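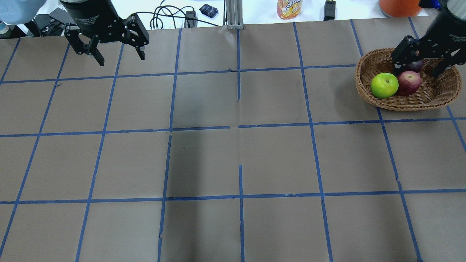

The taped grid in use, with both grippers over the table and the fruit basket in an upper-right cell.

Laying Out a Paper and Tape Work Grid for a Two-Arm Bench Robot

August 23, 2023
By Nosipho Ngcobo

This page covers the work surface for the two-arm setup in the Orosberg shared workshop: how the paper goes down, how the tape is laid, how cells are numbered, and how each arm is taught where the cells are. It assumes the arms are already bolted down, powered and homed, and that you can jog each one by hand or from the control software. Arm mounting and wiring are on a separate page.

The grid does two jobs. It gives a person resetting the table a place to put things back, and it gives the arms a set of named positions that can be checked by eye. It is a rough fixture. If you need placement tighter than a few millimeters, use a drilled plate with dowel pins.

Materials

- Brown kraft paper from a roll, wide enough to cover the reach of both arms in one piece
- Blue painter's tape, one roll
- Long straightedge
- Steel tape measure
- Soft pencil
- Sharp utility knife with a fresh blade
- A teaching pointer for each arm (see step 5)
- Index cards
- Objects for testing. We use apples in a wicker basket.

Masking tape will work but leaves residue on the paper after a few weeks and tears it when lifted. Painter's tape can be pulled up and moved several times. Avoid glossy vinyl tape. Under overhead lights it reflects enough to upset any camera-based detection you add later.

Step 1. Clear and clean the table

Put both arms in their park position and press the stop button. Leave it pressed until step 5. Remove everything within reach of either arm. Power supplies and cables can stay behind the far edge as long as no arm can reach them at full extension. Check this with the arm unpowered, by moving it by hand if your joints allow it. Ours do, with some resistance at the shoulder.

Wipe the tabletop and let it dry. Grit under the paper shows up later as a bump that a fingertip will catch on.

Step 2. Lay the paper

Cut the paper with four inches of overhang on the two long sides. Roll it against its natural curl for a minute or two before laying it down. Tape the far edge first, then pull toward you and tape the near edge. Fold the overhang under the table lip and tape it from below.

Small creases are fine. A fold that stands up off the table is a problem, both for low approaches and for objects that roll. Press folds flat with the side of your hand, or with a dry iron on the lowest setting before the paper goes on the table. Do not stretch the paper until it is drum tight. It takes up moisture and slackens, and then it ripples in the middle where both arms work.

Step 3. Mark the grid

Choose the cell size from the largest object you plan to move, then add clearance for the open fingers on both sides. The full opening of the gripper matters more than the object. A small apple needs little room, but two spread fingers need a lot, and they will knock over whatever is in the next cell if the cells are too tight.

Measure from one fixed reference. We use the aluminum extrusion post at the far edge of the table, since it is bolted to the frame and does not move. Do not measure from the paper edge. Mark every column position along the far edge and again along the near edge, then join each pair with a light pencil line. Do the same for the rows.

Measure both diagonals of the whole grid. If they differ by more than a quarter inch, one of the reference marks is off. Fix it now. Moving pencil is easier than moving tape.

Step 4. Lay the tape

Lay the long strips first, one piece each where you can. Hold one end down, pull the strip out past the far mark, sight along it, then lower it onto the pencil line. Do not press as you go. Rub it down only when the whole length is sitting on the line.

Cross strips go over the top. Where strips cross you get a double thickness, and at these points a fingertip sliding along the surface can catch. If your program does any sliding or pushing, cut the cross strips so that they butt against the long ones. For pick and place from above, leave the overlap.

Gaps in the lines do no harm as long as the cell can still be read by a person. The arms do not see the tape in this setup. They work from taught positions, and the tape is there for whoever is resetting the table. If you plan to use a camera to find the lines, close the gaps.

Rub all tape down with a plastic card. Lifted ends are the most common failure. A finger gets under one, the strip comes up with the gripper, and the next three moves drag it around.

Step 5. Teach the cells

Number the rows from the far edge toward you and the columns from left to right. Write this on an index card and pin it near the keyboard. Do not write numbers on the paper if you expect to change the grid.

Fit the pointer to the first arm. Ours is a short length of dowel, sharpened at one end and held between the closed fingers. Mark the dowel where the fingertips meet so that it goes back in at the same depth every time.

1. Release the stop button and set the arm speed to 20 percent.
2. Jog to the center of the first cell until the pointer just touches the paper.
3. Record the position.
4. Repeat at the four corner cells of the area this arm can reach.
5. Let the software fill in the cells between.
6. Send the arm to one middle cell that was not taught and check the pointer against the cell center.

If the middle cell is off while the corners are good, the table is bowed or one corner was recorded with the pointer flexed. Teach that corner again before you blame the table.

Repeat for the second arm with the other arm parked. Never teach both at once.

Step 6. Set the shared zone

Some cells can be reached by both arms. List them on the card. In the control program, each shared cell needs a lock, so that one arm must be clear before the other enters. We run Skesus as the task runner, and its lock is a single named flag per zone. Any scheduler that can hold a flag will do.

Our first version locked single cells. This failed because the gripper bodies are wider than the fingers, and two arms in neighboring cells touched at the wrist. We now lock whole columns. It costs cycle time, and we have had no contact since.

Step 7. Place the basket

A basket is harder than a flat tray in two ways. The rim forces a steeper approach, and the weave gives fingertips something to hook.

The basket does not have to sit inside one cell. Ours sits across a tape line, and the program stores the basket as its own position with its own approach height. Teach it as follows.

1. Put the basket down and trace its base in pencil.
2. Jog the gripper, open, to a point directly above the middle of the basket with the fingertips two inches above the rim.
3. Record this as the approach point.
4. Lower until the fingers are on either side of a piece of fruit, without touching the bottom.
5. Record this as the grasp height.

Enter and leave through the approach point only. A diagonal exit will drag the rim and shift the basket off its outline. If the basket moves during runs, put a loop of tape under the base.

Set grip force low and raise it until the fruit stays put during a slow lift. Apples will take more force than you expect, but they bruise, and a bruised apple goes soft in a few days and then changes shape in the grip. Replace them before that. Use fruit of different colors if you want to tell from a recording which one was picked.

Step 8. Run a check cycle

Run one arm at a time, at 20 percent speed, with a hand on the stop button. Move one apple from the basket to a cell and back. Watch the fingertips at the rim and watch the cables behind the arm. Then run the other arm. Then run both. Raise the speed only after a full cycle with no contact.

Our acceptance test is 23 cycles without a touch on the controls. The number has no theory behind it. It is how many fit on one line of the log sheet.

Maintenance

Press down tape ends at the start of each session. Replace the paper when it tears or when a ripple will not press flat. After new paper, check the four corner cells with the pointer before running anything. If you measured from the post, the old taught positions should still be good - the tape has to match the arm, so correct the tape.

Comments (3)

Ntombi Mokoena
Used this for a single arm at home and it went fine. One addition: my paper came off the roll with a strong curl and the near edge kept lifting. I left it flat under some boards overnight before laying it. Also, which tape width do you use? Mine is the wide kind and it eats into the cells.

Nosipho Ngcobo
One inch. With wide tape, measure to the center of each strip and make the cells larger to suit.

Coetzee77
Step 6 should come before step 5 in my opinion. I taught all the shared cells on both arms and then found out that half of them were useless with the column locks on. Otherwise clear. Does the dowel slip for anyone else? I put a wrap of tape on it and it holds now.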